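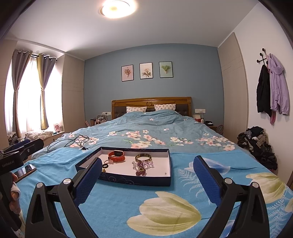

Small items in a tray on a bed, with the hand-held gripper in the foreground.

Wamby update: small objects, soft surfaces

Monday, May 20, 2019

The Wamby project has finished its first round of training on demonstrations recorded in people's homes. The main result is that where an object rests matters more than we had planned for. A policy trained only on tabletop recordings picked up small items well from a table and poorly from a bed. Adding a modest number of bed recordings closed most of the gap.

The method is simple to describe. A person carries a hand-held gripper through a short task, such as lifting a bracelet out of a shallow tray and setting it down next to the tray. A camera on the tool records the view past the two fingers. From the video we recover the path of the tool and the opening of the fingers at each moment, and those become the training data. No robot arm is needed until the test stage, so recording can be done in a bedroom as easily as in the lab.

For this round we used 828 demonstrations. Of these, 300 were made on beds and the rest on tables and desks. The objects were the kind of thing people drop on a bed or nightstand at the end of the day: bracelets, watches, rings, keychains, charging cables. We asked the people recording to leave their rooms the way they were, with patterned bedding, open curtains and clothes on hooks. Earlier work at our Bergeron site used a plain gray mat, and policies from that data tended to lose track of a ring or a thin chain as soon as the cloth under it had a print.

We trained two policies with the same network and the same number of training steps. The first saw table and desk recordings only. The second saw a mix of all three surfaces, cut down to the same total size so that the comparison was fair. Both were then run on the arm at Flitamthorpe, on a single bed set up in the test bay, with covers that neither policy had seen.

The table-only policy failed mostly in one way. It came down to the height it expected, touched the rim of the tray, and pushed the whole tray into the mattress. The tray tilted, the items slid to one side, and the fingers closed on nothing. The mixed policy came down more slowly near the rim and usually stopped short of it. We did not program this. People recording on beds slow down at that point, and the policy picked up the habit from them.

Bracelets were the easiest items for both policies. Beaded ones can be taken from almost any side, and a small error in position does no harm. Watches were harder when the strap lay flat. Rings were the worst by a wide margin. Out of 185 test runs with the mixed policy, 41 ended without the item leaving the tray, and most of those were ring attempts. The finger pads are wide compared with a ring, and once they are close they hide it from the camera. At that point the policy is working from what it saw a moment earlier.

We tried two fixes for the ring problem. Giving the policy a longer history of past images helped a little but made it slower to react when the tray moved. Asking the people recording to come in at more of an angle, so that the ring stays in view longer, looks better in the few runs we have. It also feels awkward to do by hand, and several people drifted back to a straight approach after a while. We have rewritten the recording guide to show the angled approach first.

There are limits to what this round can tell us. All the beds had fairly firm mattresses. The tests used one arm and one lighting setup. We also threw out recordings in which the tool path could not be recovered, mostly because of fast turns near bright windows, and that may have removed some of the harder cases. The next round will keep a record of why each recording was dropped.

The Suvlow package, which turns the raw video into tool paths, has a new release that handles those fast turns better. Groups already using the older version should reprocess their recordings before comparing with the figures given here. The file layout is the same, but the finger opening is now stored in millimeters - please check any scripts that expect a value between zero and one.

Recording for the second round runs until November. It will add sofas and carpeted floors, and more rings.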